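Keeping the Table Arm in Calibration
Project report by Anong Limsakul and Montri Panyasiri
21 May 2026

Our project was the upkeep of one cell in the Dularetti lab: a white arm beside a wooden table, used for picking up household items. We took it over in October, when its grasps were landing 11 mm off on small objects.

We started with the mounting. 2 of the base bolts had lost torque, so we tightened them and marked the heads with paint pen. Then we redid the home position and touched the gripper down at 5 points on the tabletop - four near the corners, one in the middle. 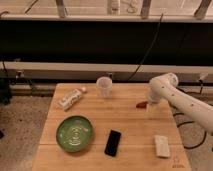 How often does the arm need to be re-homed?
After every 3000 cycles, and any time the base bolts have been touched.

Cable wear was the other problem. The old ties pulled on the connector at full reach, so we left more slack at the base and swapped them for hook-and-loop straps. Montri wrote the grease schedule and Anong kept the fault log. Error at the centre point is now 2 mm. We did not get to the wrist joint, which still has some play when it turns back on itself. The spare bearing is on order from Zoubi.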